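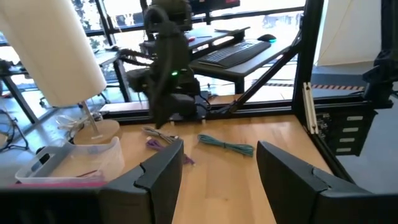 April 28, 2019. Results tabulator, Skarenis district recount, bench log. Loaded the scanned tally sheets from 413 polling stations into the Kevamia build and compared station totals against the published provisional figures. Ten sheets had no presiding officer signature and went to the hold queue. Three readers were attached by separate cables - the coiled ones on the bench, teal-green, gray and purple, are spares of mixed length and were not used for the run. Reader 2 dropped its connection twice. Swapped the port, no further drops.

Mismatches after first pass: 58 stations. Most come from the handwritten 1 and 7, same as in the February by-election set. The Galang threshold setting helps on the ones but makes the fours worse. Left it at default.

Turnout check flags any station reporting more than 1,000 ballots, the legal maximum per station. None flagged. The check runs before the hold queue is merged, so the held sheets have not been through it yet. Needs moving.

Cables sorted by color into bins: red and green in the teal one, beige braided in the pink-red one. Please keep it that way.
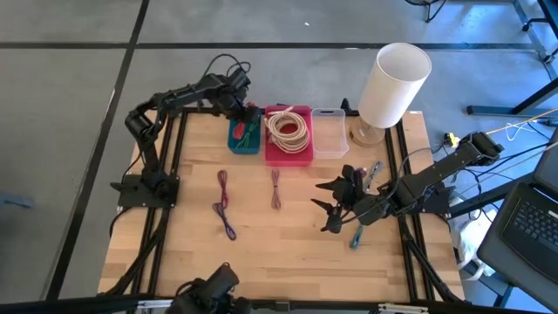
Open items

1. Move turnout check to after the merge.
2. Second keying of the 58 mismatches, blind, two operators.
3. Ask Flila for the blank form template at full resolution.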